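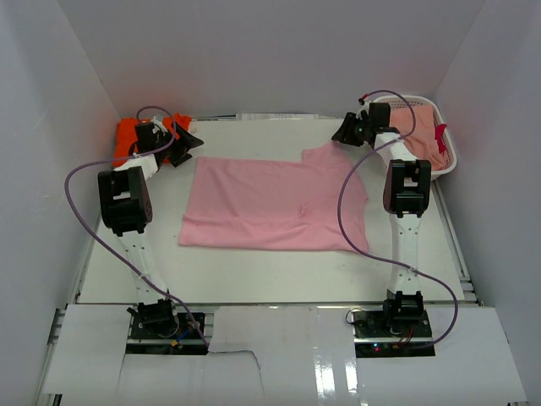

By Viera Michalík

So you want to teach a two-armed setup to fold T-shirts! I've been at this since October, and our folding set (we call it Druvitz) is now at 694 recorded folds. I threw out 138 of them, and most of those were my own fault, so let me walk you through how I do it now.

1. Park both arms the same way before every take. I skipped this at first and the model learned all kinds of weird opening moves.

2. Lay the shirt out flat in the middle of the table. Flat doesn't mean perfect! A faint crease across the shirt or a sleeve poking up is fine, and I leave those in on purpose. Shirts in real life are never ironed and squared up for you.

3. Turn the shirt between takes. Hem toward the left corner, hem toward you, hem off to the right. If every shirt faces the same way you'll get a model that can only fold that one way (ask me how I know).

4. Check your cables. Ours hang in big loops from the grippers back down to the bases, and you want enough slack that nothing tugs when you reach for the far side of the shirt.

5. Start recording, then fold slowly. Sleeves first, then the sides, then bottom hem up to the collar. If you miss a grab, just go back and grab again, and keep the take. Those recoveries are gold for training. What I toss are the takes where I stopped halfway to think.

6. Stop as soon as the grippers are clear of the shirt. I used to let it run on for 13 seconds or so while I stretched, and then I had to trim every single file by hand.

7. Write the label right away: shirt color, starting direction, good or bad. Rimantas Stankevičius sorts ours, and he'd like me to remind you that "ok I guess" is not a label.

Change shirts often, too. Do a pink one, then something darker, then a long-sleeved one if you have it. Our first model worked okay on pale shirts at 600 takes and was hopeless on stripes, so stripes are what I'm recording next.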